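Devising Fiadzo: Project Report
Theater Production II, final report

1. What the project was

Fiadzo is a 30-minute devised piece for 5 performers, made over one semester and shown in the studio in April. It follows the night shift at a water testing station in a made-up port town called Jerport. My role was co-director and sound operator. This report covers how the piece was built, what changed in rehearsal, and how the audience responded.

The starting point was a short story one of the group wrote the year before. In the story a technician keeps recording normal results from a harbor everyone knows is going bad. We liked the situation but the story was mostly inner thoughts, so very little of it could be staged directly. Only the name of the station and the last line made it into the show.

2. Method

We met twice a week and again on Sunday afternoons. The first three weeks had no script. Each session began with a physical warm-up, then a task. The most useful task was one we called the handover. Two performers had to pass on everything that happened during a shift without using any complete sentences. We recorded the audio, typed up the parts that worked, and brought the pages back the following week.

By week four there were 83 pages of typed improvisation, far too much for a half-hour piece. Two of us cut it down over a weekend. We kept anything that showed a person deciding whether to speak up and dropped almost everything about the town's history. Some of the cast were unhappy about losing their material, and we should have done the cutting as a group or at least agreed on the rules first.

The finished script had 6 scenes. Scenes 2 and 5 used the same dialogue with the roles swapped. This came out of an accident in rehearsal when two performers learned each other's lines, and it ended up being the part people mentioned most afterward.

3. Staging

The audience sat on two sides, facing each other across a narrow playing area. We picked this so that people would see other people watching. It caused sightline problems at the ends of the rows. In the first run-through, the performer playing the supervisor had her back to half the room for a full scene. We fixed this by having her walk the length of the space during the speech, and the movement also made her seem more nervous, which suited the part.

Lighting was simple: one cold wash, one warm special over the desk, and a practical lamp. Sound was a low hum that rose slowly through the piece and stopped at the last line. In the dress rehearsal it stopped too early. I moved the cue from the end of the line to the blackout and had no trouble with it after that.

4. Props

The set budget was small and most of it went on black cloth and flooring tape. Hand props were kept to lab glassware, a clipboard, a desk phone and a coat. Every performer had to be able to set and strike the props in character, so we rehearsed the changes as carefully as the dialogue. Pouring was harder than expected. A slow pour reads well from close up, but from the back row it looks like nothing is happening, and we ended up adding a small sound effect under it.
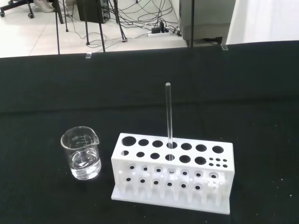
5. Audience response

We handed out a short questionnaire after both performances. Most people followed the story, but several were not sure whether the supervisor in the last scene was the same person as in the first. The title also confused people. Some thought Fiadzo was a character. We could have solved this by having someone answer the phone with the station's name in the opening scene.

6. Comparison with Zarkarik

Our class also saw Zarkarik, performed by the student company Alto, in the same studio. It used a chorus to give the background that we tried to put into dialogue. Their first five minutes were much clearer than ours. On the other hand, the chorus stayed on stage throughout and pulled focus in the quiet scenes.

7. What I would change

I would set a page limit before improvising and bring in the lighting operator by week three. I would also run the piece for an outside viewer before the dress rehearsal. The mix-up about the supervisor would have been noticed by anyone who had not been in the room with us all semester.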